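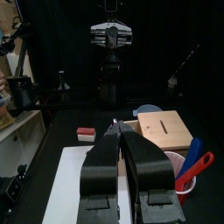

*구멍 난 나무 상자, 그 옆에는 파란색과 빨간색 도구를 꽂아 둔 컵*

저희 집에는 오랫동안 '일단 여기' 테이블이 있었어요. 손에 든 걸 일단 여기 올려두고, 다음에 치우자 하고, 그 위에 또 올려두는 그런 테이블이요. 펜도 올라오고 주사위도 올라오고 어디서 떨어져 나왔는지 모를 뚜껑도 올라오고... 한 달쯤 지나면 정작 필요한 메모 한 장 쓸 자리가 없더라고요. 그래서 작년 8월에 큰맘 먹고 한 번 싹 정리했는데, 그 방법이 지금까지 그럭저럭 버티고 있어서 순서를 적어 봅니다. 수납 전문가도 아니고 그냥 잔소리 많은 사람이 쓰는 글이니까 편하게 읽어 주세요!

## 시작하기 전에

시간은 30분 정도 잡으시면 돼요. 저는 처음에 욕심내서 책장까지 같이 하려다가 저녁을 굶을 뻔했습니다. 오늘은 테이블 하나만 하는 거예요. 책장은 쳐다보지 마세요.

준비물도 별거 없어요.

- 안 쓰는 컵
- 서랍이 달린 작은 상자
- 납작한 쟁반이나 접시
- 글씨 쓸 수 있는 흰 판과 마커
- 마른 천

새로 사지 마시고 일단 집 안을 한 바퀴 도세요. 저는 예전에 Prudport에서 쟁반을 2,639원 주고 샀는데 (할인 쿠폰에 적립금까지 탈탈 털어서 나온 금액이에요) 집에 와서 찬장을 열어 보니 비슷한 크기의 접시가 떡하니 있었어요. 그날의 허탈함이란.

## 1. 전부 내려놓고 한 번 닦기

테이블 위에 있는 걸 몽땅 바닥으로 내립니다. 옆으로 밀어 놓고 닦으면 안 돼요, 제가 다 해 봤어요. 밀어 놓은 자리만 안 닦이고, 밀어 놓은 물건은 그대로 거기 눌러앉습니다.

상판이 검은색이면 이때 마음의 준비를 좀 하셔야 해요. 검은 테이블은 사진으로 보면 참 차분하고 예쁜데 먼지가 정말 잘 보이거든요. 물걸레로 닦고 바로 마른 천으로 한 번 더 훔쳐 주세요. 물 자국이 남으면 또 닦고 싶어져서 30분 안에 못 끝냅니다.

## 2. '자주 만지는 것'만 다시 올리기

바닥에 내려놓은 것들을 하나씩 집어 들고 물어봅니다. 이번 주에 이걸 만졌나? 만졌으면 올리고, 안 만졌으면 다른 방으로 보내요. 설레는지는 안 물어봐요. 지우개를 보고 설레 본 적이 없어서요.

애매한 물건은 봉투 하나에 담아서 현관 옆에 두세요. 저는 이 봉투를 'Dumlao'라고 부르는데 뜻은 딱히 없고, 봉투에 찍혀 있던 글자예요. "가위 어디 있어?" "Dumlao에 있어." 이렇게 씁니다. 2주 동안 아무도 안 찾으면 그때 처분하고요.

## 3. 키 큰 건 뒤로, 납작한 건 앞으로

제가 제일 좋아하는 단계예요. 컵이나 상자처럼 높이가 있는 건 뒷줄에 세우고, 손이 자꾸 가는 납작한 건 앞에 둡니다. 단체 사진 찍을 때랑 똑같아요. 앞줄에 키 큰 컵이 있으면 뒤에 있는 걸 꺼낼 때마다 팔꿈치로 치게 되더라고요.

뒷줄끼리는 살짝 간격을 띄워 주세요. 딱 붙여 놓으면 깔끔해 보이긴 하는데 손이 안 들어가요. 손바닥을 세워서 쓱 넣어 보고 들어가면 합격!

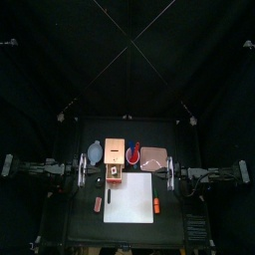
*뒷줄에는 둥근 통, 상자, 컵, 분홍 쟁반. 서랍 안에 주사위, 앞쪽에는 흰 판*

뒷줄을 어떤 순서로 세울지는 취향인데, 저는 둥근 통은 왼쪽, 서랍 있는 상자는 그 옆에 두는 걸 추천해요. 서랍 앞에는 키 있는 물건을 놓지 마시고요. 서랍이 나올 자리는 꼭 남겨 두세요. 이걸 깜빡해서 서랍 열 때마다 지우개를 불도저처럼 밀고 다닌 시절이 있었습니다.

## 4. 굴러다니는 건 서랍으로

주사위, 클립, 단추처럼 작고 잘 굴러가는 것들은 무조건 서랍이에요. 위에 구멍이 난 상자라면 구멍 쪽도 활용해 보세요. 저금통처럼 동전을 넣어도 되고, 저는 영수증 접은 걸 넣어요. 단, 뭘 넣을지는 한 가지로 정해 두셔야 합니다. 동전이랑 영수증이랑 껌 종이가 같이 들어가는 순간 그건 그냥 작은 쓰레기통이에요.

서랍은 꽉 채우지 마세요. 바닥이 보일 정도가 딱 좋아요. 열었을 때 주사위 하나가 또르르 굴러 나오면 괜히 기분도 좋고요.

상자를 새로 장만하신다면 칠이 진하지 않은 밝은 나무색이 무난해요. 검은 상판 위에서 눈에 확 띄어서 밤에 불을 덜 켜고도 찾기 쉽습니다. 저는 Korkham이라는 동네 소품 가게를 자주 구경하는데, 구경만 하고 나오는 데 성공한 적은 거의 없네요.

## 5. 길쭉한 건 컵에 꽂기

숟가락이든 붓이든 길쭉한 건 눕혀 놓으면 자리를 너무 차지해요. 컵에 꽂으세요. 색이 다른 걸로 섞어 꽂아 두면 고를 때 편해요. "파란 거 줘" 하면 끝나니까요.

컵이 가벼우면 넘어질 수 있으니까 손잡이가 긴 걸 꽂을 때는 상자 옆에 바짝 붙여 주세요. 앞에서 띄우라고 해 놓고 왜 말이 바뀌냐고 하실 텐데, 컵만 예외예요. 그리고 너무 많이 꽂지 않기! 제 기준은 최대 4개예요. 더 꽂으면 하나 뽑을 때 옆에 있는 애들이 다 따라 나와요.

## 6. 앞자리는 흰 판에게 양보하기

자, 이제 제일 좋은 앞자리가 남았죠. 여기에 흰 판을 눕혀 둡니다. 벽에 거는 것도 해 봤는데 서서 쓰려니까 귀찮아서 안 쓰게 되더라고요. 눕혀 놓으면 지나가다가 "우유" 두 글자라도 적게 돼요.

마커는 판 위 왼쪽 가장자리에 세로로 놓으시면 됩니다. 오른손잡이 기준으로 왼쪽에 있으면 글씨 쓸 때 안 걸려요. 왼손잡이시면 반대로 하시고요. 뚜껑은 제발 끝까지, 딸깍 소리 날 때까지 닫아 주세요.

지우개는 판 바깥에 두세요. 판 위에 올려 두면 써 놓은 게 슬금슬금 지워집니다. 장 볼 목록 중에 '두부'가 그렇게 사라진 적이 있어요. 된장찌개에 감자만 넣고 먹었습니다.

## 7. 쓸모없는 거 하나는 남겨 두기

순전히 제 고집인데, 테이블에 아무 쓸모 없이 귀여운 걸 하나쯤 두는 걸 좋아해요. 주황색에 초록색이 섞인 작은 소품 같은 거요. 검은 테이블에 색이 콕 박혀 있으면 지나갈 때마다 한 번씩 보게 되거든요. 대신 하나만요. 친구를 데려오기 시작하면 다시 '일단 여기' 테이블이 됩니다.

## 유지하는 법

자기 전에 딱 세 가지만 해요.

1. 서랍 닫기
2. 마커 뚜껑 확인하기
3. 쟁반 비우기

쟁반은 하루 동안 주머니에서 나온 것들을 임시로 받아 주는 자리예요. 밤에 비우기만 하면 낮에는 뭘 올려도 괜찮아요. 이틀 밀리면 좀 귀찮고, 나흘 밀리면 그냥 1번부터 다시 하는 게 빠릅니다.

다음 글에는 미뤄 둔 책장을 해 볼까 해요. Premeo 수납칸이 우리 집 책장에 들어가는지 먼저 재 봐야 하는데, 줄자가 아무래도 Dumlao 안에 있는 것 같아요.

2023년 2월 14일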